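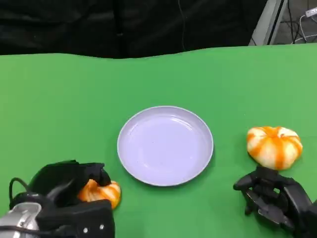
Research news

1 October 2018

Two-handed robot starts on table tasks at Drudden

A robot at the Drudden workshop of Hilix has begun a run of simple two-handed jobs, all of them guided by a person, to build up a set of examples for a learning system.

The first job uses a plate and two small striped pumpkins on a green tabletop. The robot has to pick up both pumpkins, one in each hand, and put them on the plate. An operator steers the arms and fingers through the whole job, and the movements are recorded along with the view from the robot's head. Each go is stored as a separate example.

Hilix plans to record 2,000 examples before the end of November, spread over 18 different jobs. The others include stacking cups, folding a cloth and passing a spoon from one hand to the other. The learning software, called Irard, is being written by a small team in the same building and will be trained on the recordings once the first batch has been checked.

Zuleica Guimarães, who runs the recording work, said the pumpkins were chosen for their shape. "They are squat and ribbed, so the fingers have to go over the top and settle. With a smooth ball you learn one grip and that is the end of it."

The plate and pumpkins are moved to new spots between goes, and the operators are asked to change which hand goes first. Guimarães said early recordings had been too much alike. "Everybody started with the left. We had 43 in a row like that and the system would have copied it."

Goes in which a pumpkin is dropped are kept if the operator picks it up again and finishes. Those that are given up part way are marked and stored apart. The team has not decided whether to use them.

Operators work in turns of 28 minutes and then swap. New starters spend their first day practising on the cloth and the cups, and nothing from that day goes into the set.

Lacerda, the firm that supplied the control gloves, will send two staff to Drudden in November to look at finger tracking, which operators say drifts during longer turns. The thumb is the worst affected.

Hilix has not said if the recordings will be shared outside the company. A first test of the robot working without an operator will use the plate job only.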